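The four-day week comes to Hornden, more or less

When Hornden council told its 412 office staff last November that they could drop to four days on full pay, the press release used the word "historic" twice. I have read it several times and still can't find the part where anyone says what work will stop being done.

Harish Sastry, who handles housing appeals, likes his extra day off and says so. He also answers emails on it. "You look at your phone in the queue at the shop," he told me. "Then it's an hour gone."
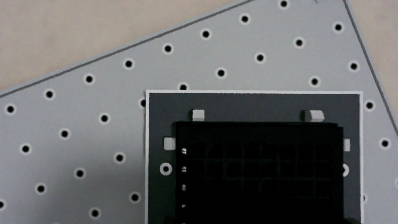
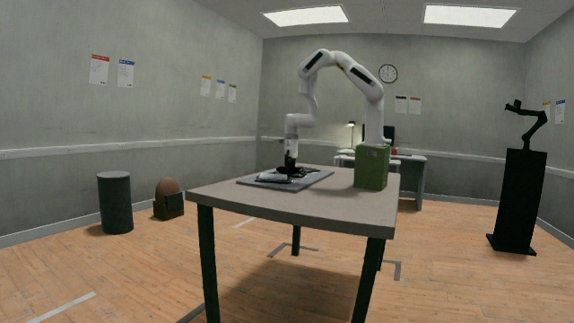
The council's own survey claims stress is down. Roughly 60 people filled it in. Pramar, the consultancy paid to run the trial, also wrote the questions and marked the answers, and when I asked for the raw results I was sent a leaflet.

Jairo Llanos quit the scheme after 2 months. His days had grown to ten hours and he was missing his daughter's bedtime. Going back to five, he said, felt like a holiday.

I would love to be wrong. A shorter week is a decent idea and plenty of us would take it tomorrow. But the backlog of repairs stood at 2594 when I last asked, and the councillor in charge wouldn't say what it was before the trial began. She has promised me the figure by the summer.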